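Freezing stuffed mushrooms before baking, or bake first?

Asked in Party Food and Appetizers
Posted Apr 1, 2024

I'm hosting a shower for 50 people and want to serve stuffed mushrooms as one of the hot things. The filling is sausage, cream cheese, garlic, parmesan and breadcrumbs, and I've made it for family dinners plenty of times, always the same day. For this many people I need to get them done ahead. My plan was to fill them raw, freeze them on trays and bake from frozen the day of the party. My sister-in-law says raw mushrooms turn to rubber in the freezer and I should bake them fully, freeze, then reheat. Her other idea was to skip freezing and fill them the night before.

I have a chest freezer, one regular oven and a toaster oven that runs hot. The mushrooms are the medium white ones, the kind sold loose. Guests will be standing up and eating with napkins, so I can't have them dripping. Has anyone done this both ways?

tansyroot
Posted in reply

Don't freeze them. Just buy a tray from the warehouse store, people can't tell the difference.

Marlow_kitchen
Posted in reply

I've done it both ways, and neither of you is quite right. Raw mushrooms freeze badly. They hold a lot of water, and when that comes out in the oven it all goes into the bottom of the filling. Fully baked ones don't get wet in the same way, but the second trip through the oven shrinks them and the cheese goes grainy.

What works for me is baking the caps empty first. Pull the stems and put the caps on a rack over a sheet pan, open side down, at 400 for 12 minutes. A good amount of liquid will come out. Let them cool on paper towels, still open side down. Then fill them, freeze them on a tray until they're hard, and move them to bags with parchment between the layers. They keep for a month without any trouble. I have gone longer – the garlic gets stronger and the crumbs on top lose their crunch.

On the day, bake them from frozen at 375 until the middles are hot. With medium caps that takes me 25 minutes, but check one by cutting it in half. Cook the sausage all the way through before it goes in the filling, and let it cool before you mix it with the cream cheese. Warm sausage melts the cheese and you end up with something closer to soup.

Chop the stems fine, cook them in the sausage fat until the pan is dry, and add them to the filling. Leave the topping off until baking day. I mix crumbs with a little melted butter and keep that in a jar in the fridge.

For your number of guests I would make 2 per person and a few extra, assuming there is other food out. If the mushrooms are the only hot thing, go to three. I wouldn't use the toaster oven for baking if it runs hot, but it's fine for keeping a small pan warm on low. 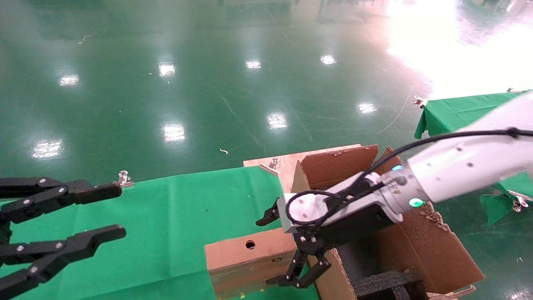

Wenjie Gu
Posted in reply

I agree with baking the caps first. I want to add something on the night-before option, which I think is better than freezing if you have the fridge space.

Bake the empty caps two days ahead and keep them in a covered container lined with paper towels. Change the towels once. Make the filling the same day and keep it in a separate container. The night before, fill the caps, set them close together in the pans you will bake them in, and cover the pans tightly. In the morning, blot up any liquid in the corners with a paper towel. There is usually a little. They go into the oven with the topping on right before people arrive.

The filling pipes well if you chop the sausage small. I use a zip bag with the corner cut off, and it goes much faster than a spoon. Make the hole wider than you think you need or the sausage will plug it.

Some other points:

Wipe the mushrooms with a damp cloth or rinse them fast and dry them right away. Don't leave them sitting in a bowl of water.

Try to pick caps of the same size. The small ones dry out while you wait for the big ones.

Salt the filling lightly. Parmesan and sausage both bring their own, and the caps taste saltier after the first bake.

Bake in batches, and put out 6 or 8 at a time on a small plate. A big platter goes cold before it's half eaten.

For the dripping, let them stand on a rack for five minutes after baking, then move them to the plate. Mini cupcake papers help too, and people can carry them around that way.

If you do end up freezing, try three or four of them this week and bake them in your own oven. Mine runs cool, so my times would not be much use to you.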